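**Oil finish going patchy on a light timber benchtop, redo or leave it?**

posted in Home & Garden > Timber & Floors
December 30, 2021

Hi all. Bought a second-hand table off a neighbour for the sunroom, pale timber, not sure what species. Sanded it back over the break with 120 then 180 and put on two coats of Redeo hard oil. Looks good from most angles but there's a couple of dull spots near one end, and when the arvo sun comes in low they really stand out. Kids are going to be doing homework and textas and who knows what on it, so I want it tough.

Do I sand the whole lot back again or just the dull bits? And is two coats enough? The tin says two, bloke at the hardware shop said three. Already spent 70 bucks on the oil so would rather not start over with something else. Also how long before I can put stuff on it. Partner wants it back in use yesterday.

Cheers

**tallowwood_tess**

---

**Vurivetti**

Don't sand the whole thing!! Dull spots after two coats is nearly always just thirsty timber. Softer patch soaks up more, thats all. Do this:

- give the dull bits a light rub with a grey pad, along the grain
- vacuum, then wipe with a barely damp microfibre, let it dry overnight
- one very thin coat over the WHOLE top, not only the spots or you'll get a halo
- wait 15 mins, wipe off everything that's still sitting on the surface

Number four is where people come unstuck. Left-over oil goes sticky and then it collects every crumb in the house. And lay your rags out flat outside to dry, don't scrunch them in the bin – they can catch fire on their own.

As for using it, I'd give it 6 days before anything heavy goes on. Bit longer if it's humid where you are. Water rings are a risk for up to 9 weeks so use coasters, even after it feels hard.

---

**nedar_shed**

just use poly mate. oil is a pain with kids. did mine in water based satin in February and havent touched it since

---

**Říha**

Poly over fresh oil is asking for trouble, so ignore that unless you plan to strip it all. Agree with the first reply, mostly.

Only thing I'd add is check the dull spots are really dull. Get down low with a torch at night, curtains shut, and move it round. Sometimes it's sanding scratches from the 120 that never came out with the 180, and oil makes them show up. If you see little swirls, that's your problem and no amount of extra coats will fix it. You'd need to go back to 180 by hand on that area, then 240, then re-oil.

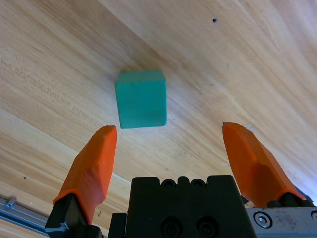
Stripy pale timber is the worst for this in my experience, the grain pulls your eye one way and the light pulls it another. Had the same worry with ours. See how it washes out toward the top right, where the light's bouncing off? The streaks go soft there and you'd swear the finish was different from the rest, but glare alone can do that to you. Look at the same patch in the morning and again at night before you decide anything. The green cube is a handy size for wrapping a bit of 240 round if you do end up hand sanding, though a cork block is kinder to the edges.

Three coats if it's for kids. Thin ones. Textas will still win now and then – metho on a rag gets most of it off but takes some oil with it, so keep the end of the tin for touch ups. Lid on tight, store it upside down.

Oh and there's a longer thread on low sun and oiled tops somewhere in the Floors section, 892 replies last I looked so good luck finding the useful bit.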